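Packing room notes: wrapping, taping and holding fragile items

Prorcombe stores, newsletter, Mon 28 October

The revised packing procedure has been in use at the Prorcombe site since September. This item sets out what changed, which materials are affected, and how the returns figures are being recorded. It replaces the short notice that was pinned by the outbound door. Please take that notice down if you still have a copy.

Materials

Small-bubble wrap is now the default for all single fragile items up to the size of a table lamp. Large-bubble wrap stays on the shelf but is reserved for void fill and for flat goods going into the Trultier crates. The two rolls look alike from a distance once the outer sleeve is off, so the large-bubble roll has been moved to the lower spindle and the small-bubble roll to the upper one. Put them back in those positions after a change of roll.

Wrap goes on with the bubbles facing inward, toward the item. The flat side faces out and takes tape better. On polished, lacquered or freshly painted surfaces, a layer of acid-free tissue goes on first, as bubbles pressed against a soft finish for several weeks can leave a pattern of rings. Anything with gilding gets two layers of tissue.

Cut the wrap with the bench cutter where possible. Wrap torn by hand is acceptable on the inner layers. On the outer layer a torn edge should be folded back under itself before it is taped, or it will snag on the carton when the item is lowered in. Loose flaps at the top of a parcel are the most frequent fault noted at the carton stage, followed by tape that stops short of the overlap.

Tape

Two tapes are stocked at the packing benches: clear and black. Clear is for closing cartons. Black is for holding wrap closed around an item. The contrast lets the person unpacking find every strip without turning the item over and over, and it shows up strips left behind on wrap that is going back into the reuse bin. Clear tape on clear wrap was the cause of most of the knife damage recorded in the spring.

Strips should be short. A strip needs to cross the overlap and hold on both sides of it, and no more. Long runs of tape around the full girth of an item add nothing to the hold and make the wrap unusable afterward. Press each strip down from the center outward. On crinkled wrap the ends will lift first, so give the ends a second press after the item has been set down.

Angled strips are fine. The earlier notice asked for strips to be square to the seam, and this has been dropped. On rounded items the seam rarely runs straight, and a diagonal strip across a fold holds as well as a square one.
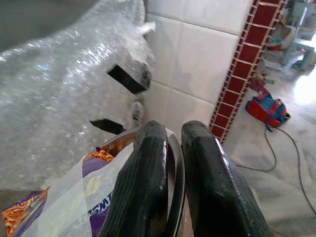 Fold a tab at one end of each strip if the item is going to a customer. Internal transfers do not need tabs.

Holding area

Wrapped items wait in the holding area until a carton is assigned. The following applies there.

Wrapped items stand on their base, or on the side with the most padding if the base is unstable. They are not stacked. Retail-packed goods may share the shelf with wrapped items but should not be pushed underneath them, and wrapped items should not be set down on top of printed packets, sachets or soft packs. The weight crushes the pack, and ink from some glossy packaging transfers to the wrap in warm weather. If space is short, use the shelf nearest the wall first and leave the front edge clear.

Labels go on the outer layer of wrap, not on the tape. A label stuck to tape comes away with it and ends up on the floor. Use the tie-on labels for anything that has been wrapped in an odd shape and has no flat area large enough to take an adhesive one.

Items of unknown content should be opened and rewrapped. If the label is missing and the item cannot be identified through the wrap, do not guess from the weight. Open it at the bench, over the mat, and enter it on the sheet as a rewrap.

Cartons

Double-wall cartons are required for anything over 6 kg. Single-wall cartons may be used below that weight, provided the item has at least two full turns of wrap and a clear gap on every side for fill. The gap should be wide enough to take a flat hand. Paper fill from the Nukuteck dispenser is suitable for all sizes. Crumple it firmly. Lightly crumpled paper settles in transit and leaves the item free to move by the time it reaches the first depot.

Close the carton and tilt it gently to each side before sealing. Any movement means more fill. Seal with the H pattern on both top and bottom. Cartons that have already been sealed on the bottom by the supplier still need a strip added along the center seam.

Reuse of wrap

Clean wrap with most of its bubbles intact goes back into the reuse bin. Cut the black strips out with scissors, leaving a small hole in the sheet. Peeling them off stretches the plastic and bursts the bubbles along the line. Pieces shorter than your forearm go into the film recycling sack, along with anything that is dusty, greasy or has been flattened.

Reused wrap may be used for inner layers at any time. For outer layers it is allowed on internal transfers only. The reuse bin is emptied into the sack when it is full to the rim, starting with the oldest pieces at the bottom, so please do not dig through it for long sheets and leave the rest on the floor.

Figures

A total of 297 wrapped items passed through the benches in September. Of these, 15 were sent back from the carton stage for rewrapping, and 2 were reported damaged on arrival. Both damaged items were ceramic, and both had been packed in single-wall cartons above the weight limit. The wrap itself was intact in each case. No change to the wrapping method follows from this, but the scale at the second bench has been moved closer to the carton rack and should be used before a carton is made up.

The rewrap count includes faults of every kind. From the next sheet onward these will be split into three columns: loose edge, tape fault, and label fault. Tick one column only. Where there is more than one fault, tick the one that would have caused the most trouble in transit.

Stock and ordering

The Bajpai order of small-bubble wrap is due in the second week of the month. Until then there is one full roll in the cage and one part roll on the spindle. Black tape is well stocked. Tissue is low, and the full-size sheets should be kept for lacquered and gilded items. Offcuts of tissue are in the tray under the first bench and are large enough for cups, small frames and most boxed ornaments.

Blades for the bench cutter are kept in the drawer with the spare labels. Change the blade when it starts to drag on the wrap. Used blades go in the metal tin, never in the film sack.

Corrections to the procedure sheet can be written on the copy at the first bench. The next printed version will include the tape angle change and the new fault columns.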